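방문 색 고민입니다 (청록 vs 흰색, 무광 vs 반광)

글쓴이: 스칼라북향
이사 온 지 두 달 됐고 작은방 한쪽 벽을 칠하려고 합니다. 북향이라 오후 3시만 넘어도 어둡습니다. 지금은 누런 벽지이고 곰팡이는 없습니다. 청록 계열로 마음이 기울었는데 배우자는 전부 흰색으로 하자고 합니다. 페인트는 Skanix 수성 무광으로 보고 있고, 색 번호는 3009 아니면 1503입니다. 벽지 위에 바로 칠해도 되는지도 궁금합니다.

댓글

kvido_k
벽지가 실크면 바로 칠하지 마세요. 젯소를 한 번 바르고 하루 말린 다음에 칠해야 합니다. 합지면 들뜬 곳만 풀로 붙이고 칠해도 됩니다. 저는 그냥 칠했다가 이음매가 전부 일어나서 결국 다 뜯었습니다.

페인트두통
북향에 청록은 반대합니다. 낮에도 회색으로 보입니다. 저희 집이 그랬고 1년 살다가 아이보리로 덮었습니다. 덮는 데 세 번 칠했습니다.

Rozália
저는 반대 의견입니다. 북향이라고 다 밝은색을 쓸 필요는 없습니다. 어두운 방에 흰색을 칠하면 그늘진 흰색이 됩니다. 조명을 어디에 두느냐가 더 중요합니다. 전구 색온도부터 정하고 색을 고르세요.

페인트두통
조명은 밤 얘기고요. 낮에 쓰는 방이면 낮 기준으로 봐야죠.

yolanda_b
청록하고 흰색입니다.
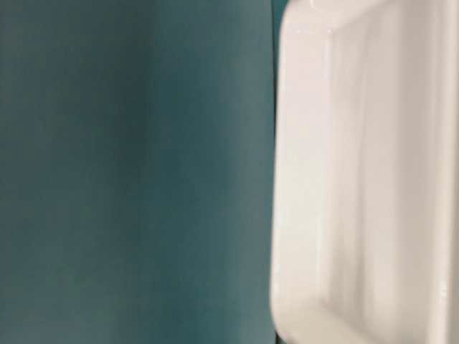
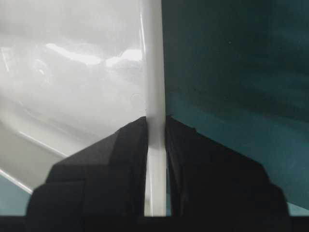
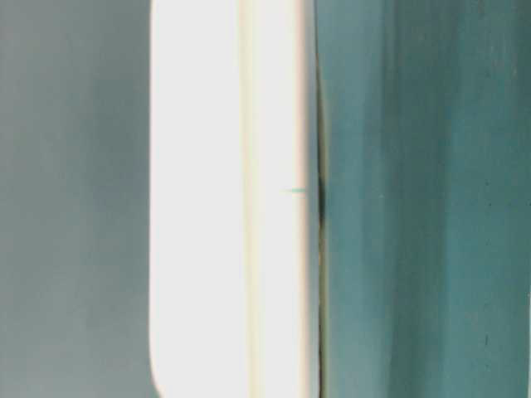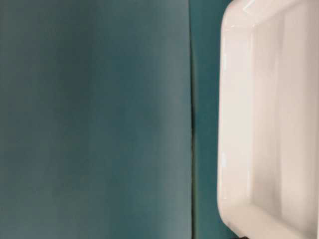

네 장 모두 청록이 있습니다. 같은 청록 안에서도 밝은 데와 어두운 데가 있습니다.

스칼라북향
감사합니다. 첫 번째 같은 톤이 제가 생각한 것에 가깝습니다. 생각보다 회색이 도네요.

페인트두통
제 말이 그 말입니다. 저 정도로 탁하면 북향에서는 더 가라앉습니다.

Rozália
저는 저 탁한 게 좋은데요. 쨍한 청록은 한 달이면 질립니다. 그리고 화면으로 색을 고르면 안 됩니다. 모니터마다 다르게 나옵니다. A4 용지 두 장에 견본을 칠해서 벽에 붙이고 아침, 점심, 저녁에 보세요.

kvido_k
견본은 꼭 두 번 칠해서 보세요. 한 번 칠한 것은 바탕색이 비쳐서 다른 색처럼 보입니다.

문틀담당
무광은 손때가 잘 탑니다. 책상 옆이나 스위치 주변이면 반광으로 가세요. 물걸레질이 됩니다. 대신 벽면이 고르지 않으면 반광은 굴곡이 다 보입니다.

스칼라북향
책상 놓을 벽입니다. 벽면은 별로 고르지 않습니다. 둘 다 걸리네요.

문틀담당
그러면 퍼티 작업부터 하고 반광이요. 퍼티가 귀찮으면 무광으로 칠하고 남은 페인트를 보관했다가 손때 탄 데만 덧칠하세요. 무광은 덧칠 자국이 덜 납니다.

yolanda_b
벽 면적이 어떻게 되나요? 작은방 한쪽 벽이면 1리터 2통이면 두 번 칠하고 조금 남습니다. 4리터는 사지 마세요.

스칼라북향
문 빼고 거의 7제곱미터입니다. 벽지는 확인해 보니 합지였습니다. 주문은 견본부터 보고 하겠습니다. 배우자와는 한쪽 벽만 청록, 나머지는 흰색으로 합의했습니다.

페인트두통
그 정도면 괜찮습니다. 창문 마주 보는 벽에 칠하세요. 창문 있는 벽은 역광이라 색이 안 보입니다.

Rozália
그건 저도 동의합니다. 흰색은 푸른 기 없는 걸로 고르세요.

스칼라북향
창문 마주 보는 벽 맞습니다. 6월 안에 칠하고 결과 올리겠습니다.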